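What I Went to See at the Rollitz Open Day

I have been to a good many open days in my time, mostly for schools and once for a sewage works, and I had never before come home from one wanting to argue with people about laundry.
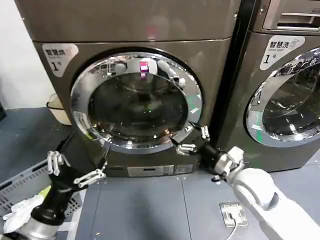 Colleen Chan, to whom I sent a first draft of this, wrote back that I was being far too kind, that a washing machine is already a robot, that it already did away with the hard part of the job, and that building a pair of arms to open its door was like hiring a butler to ring your own doorbell. I have been carrying that sentence about with me ever since, and I should say at the start that I don't think I have got the better of it. But I would like to have a go.

The open day was in December, at the Rollitz building out past the ring road, and it was put on together with Simberg, who make the software side of things (I hope I have that right, there was a leaflet and I left it on the bus). You got a badge and a cup of tea, and you were taken round in groups. Ours had 5 demonstrations on its sheet, and the laundry one was the third, after a parcel sorter that was very quick and very loud. I had expected a gleaming showroom. What we got was a tiled floor with bits on it, a plain white wall, a bucket, a crate with a crumpled white cloth in or on it, and two washing machines side by side with stickers on the front saying Smart wash. It looked like the back of any launderette I have ever stood in, and I warmed to it at once.

The arms go for the door of the left-hand machine, one gripper from either side, and I am not ashamed to say that I held my breath. The door has a great thick chrome ring round it, shiny as a teapot, with the grippers themselves reflected in it. A young man from Simberg told us that shiny things are a misery for a machine that works by looking, and I believed him, having once walked into the glass door of a bank. He was very patient with us. Somebody's father wanted to know whether it could do wool.

Now, Colleen's point is a serious one, and I have heard it in other forms from other people. Why not build a washing machine that opens itself? Why not have a hatch, or a conveyor, or whatever it is they have in the big hospital laundries? If you were starting from nothing you surely would. But hardly anyone starts from nothing. My own machine is a Plusside, bought second-hand, with a door catch you have to lean on with your hip, and it will be with me until it floods the kitchen. The world is full of doors and drawers and handles made for hands, and most of them belong to people who can't afford to replace them for the convenience of a robot. It seems to me rather polite of the robot to be the one that learns.

And I don't agree that the machine took away all of the hard part. It took away the scrubbing, and thank goodness, my grandmother would have kissed it. But she would also have told you about the bending. I am 70, and the drum of a front loader is a long way down these days. There is a wet duvet cover, there is the sock that stays behind at the back, there is getting up again. My neighbour Mrs Demchenko went without clean sheets for most of a winter after her operation and didn't like to ask. I would have gone round like a shot if I had known, of course I would, but she didn't want me handling her sheets, and I can't blame her for it. A pair of arms with no opinions might have suited her very well.

Where I do begin to wobble is on the question of who will get such a thing. I asked the price and was told, very nicely, that there wasn't one yet. I asked whether the council's home care people had been invited, and the young man wrote that down, which may mean something or may not. I have sat through enough presentations to know that a thing can be shown as a help for the frail and sold as a toy for the well-off, and I would like to see Rollitz say plainly, in print, which of the two they are working on. I would also like them to hold the next open day somewhere with a bus stop closer by and a few more chairs.

Colleen says she will come with me if there is one. She intends to bring her own washing.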